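# Against the clever demo

I have been a member of the shared workshop at Weldu for three winters, and in this time I have heard the same question from many visitors. They come to our corner, they look at the arm, and they ask what it can do. When I answer that we are teaching it to put a peg in a hole, I see on their faces that they expected more. I want to defend the peg in this essay, and I want also to argue against something which is becoming too common in workshops like ours, namely the clever demo.

By clever demo I mean the kind of project that is made for a film of 27 seconds. The arm pours tea, or it waters a plant, or it plays one line of a tune. People clap, and I clapped also. But I have built two such things myself, under the name Rirkum, and I can tell you what was inside them: a list of fixed positions. If you moved the cup by the width of a finger, Rirkum poured the tea on the table. I learned very little from it, except how to dry a table.

Our present project is called Skotia and it has one task. There is a block with a round hole in the top, and there is a peg with a rounded end. The arm must bring the peg over the block and lower it into the hole, wherever the block stands.
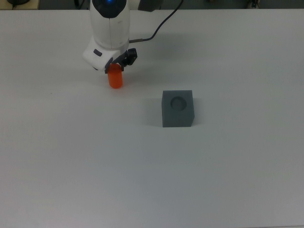
A person who has never tried this will think it is a small matter. A child does it before it can speak properly. But consider what the child has: skin on the fingers, two eyes which agree with each other, and a great patience for failure. The machine has numbers from its joints and whatever picture we give it. When the peg touches the rim of the hole, the child feels it and moves the hand a little without thinking. For the machine we have to write down what "a little" is, and in which direction, and when to stop pushing. I wrote eight versions of this part. The eighth is shorter than the first, and I am more proud of that than of anything Rirkum ever poured.

Some members say that such work belongs to universities and that a shared workshop should be for making things one can take home. I understand this opinion. We all pay the same fee, and the table which Skotia uses is a table where somebody could glue a chair. Still, I do not agree. A workshop is one of the few places where a person without a degree can stand beside a real machine and be wrong many times in one evening. The books show you the method that worked. They seldom show the long row of attempts before it, and the row is where the understanding comes from.

This is why I keep a log. At the end of February it had 3767 attempts, and in 1672 of them the peg went in. My friends tell me I should not publish such a number, as it looks bad. I think it looks like work. When I sorted the failures I found that a large part of them came from one mistake of mine: I had measured the length of the peg from the wrong end and then trusted this measure for weeks. No demo would have shown me this, for in a demo I would simply have changed the position until it looked right, and gone home pleased.

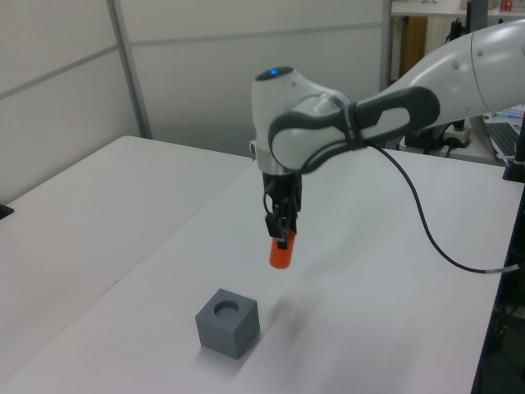
*Skotia at the table in Weldu: orange peg in the gripper, grey block on the table.*

There is one more argument against me, and it is the strongest. The clever demo brings people in. The workshop at Wilon, one valley from us, has a drawing machine near its door, and they have a waiting list for membership. We have no such list. A peg does not bring families on an open evening, and without new members the rent becomes heavy for the old ones. I have no full answer to this. I would only ask that beside each demo we hang the log of it on the wall, also the bad pages, so that the visitor who stays longer than one minute finds something to read.

Two of our newer members did stay longer. They asked to see the failures before they asked to see the successes, and then they wanted to turn the block by hand between attempts to make it harder. Now they come on evenings when I am at home, and they have already written a ninth version, which I have not yet understood completely. I am told the search pattern in it is a spiral. Mine was a cross, and I still believe the cross is better for a peg with a round end, but we will run both and write down what happens.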